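Keeping Food Cool in a Shared Student Kitchen
Project report, Everyday Science module
Submitted 27/10/2025

When I moved into the Sallari building in August, the first thing I learned was that one small fridge does not go very far among eight people. There was always a carton of milk balanced on top of something it shouldn't have been balanced on, and by the end of the week a good deal of food went in the trash. So when our class was asked to pick a problem from home, I didn't have to look very hard!

My plan was to find out which foods really needed the fridge and which were only there out of habit. I kept a diary for 20 days and wrote down what I moved out, where I put it, and how it looked and smelled every evening (my roommates were very patient about the smelling part). The kitchen window faces north, so the shelf beside it stays fairly cool, and that became my main test spot.

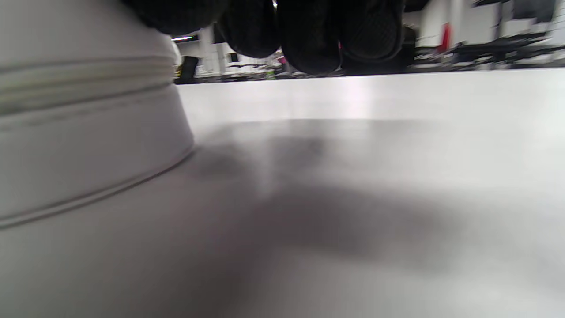 Potatoes and onions were the easy ones, as long as I kept them apart. Tomatoes tasted much better off the shelf than they ever did cold, and I don't think I'll go back. Bread was harder to judge. The plain loaf from Echevarría, the bakery on our corner, was fine for 2 days and then turned stiff, while the sliced kind grew mold before I expected it to. Lettuce was a sad failure and I gave up on it early.

By the end I had moved five kinds of food out for good, and the fridge door finally closed without a push. I should say that the weather was mild - a hot spell might have changed a lot - and that I had just one thermometer, which I sometimes forgot to read. If I did it again I would compare our kitchen with the one in the Stindov building, where the windows get the afternoon sun, and I would weigh the trash each week.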